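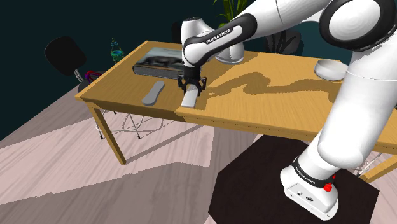
Hi Eilif,

You asked for a quick note on how the working donkey program is going, so I'm writing this between clinics with my boots still on. The short version is that we're in better shape than I expected back in July, and I still need to talk to you about money for farriers.

We've now got 16 brick kiln owners signed up to the rest-day agreement, which means no loaded carts on the animals' day off and shade and water at the yard the whole time. Three of them came to us on their own after hearing about it from the Donari kiln! I was so pleased I called the office twice. Two others signed and then went quiet, and I'm going back next week to find out why (I suspect it's the water troughs, which they were supposed to pay half of).

The mobile clinic is out on the Anora road most mornings. Harness sores are still the biggest thing we treat, then hooves, then eyes. We handed out padded breast straps to 20 owners as a trial, and when I checked back, most were in use, though a couple had been cut up to mend other gear. Fair enough, I guess, but I'd like to hold some back for the next round and ask owners to bring the old strap in first.
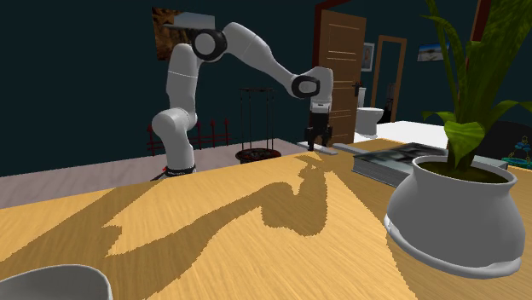
Sheikh market is harder. It's crowded, the drivers are paid by the load, and nobody wants to stand around while I look at a donkey's teeth. What has helped is setting up next to the tea stall and treating whatever is already parked there. I'd like to keep doing that and drop the loudspeaker announcements, which mostly brought us goats.

On spending: the Elier grant covered wound dressings, dewormer and fuel, and we're a little under on all of those. We're over on hoof care. Our one trained farrier can't get around to everybody, and I've been paying his nephew by the day to help. If you're okay with it, I'd move the leftover fuel money across and print the 1,000 harness leaflets a bit later, once the Urdu text has been fixed.

Could you let me know about the fuel money before I order more rasps?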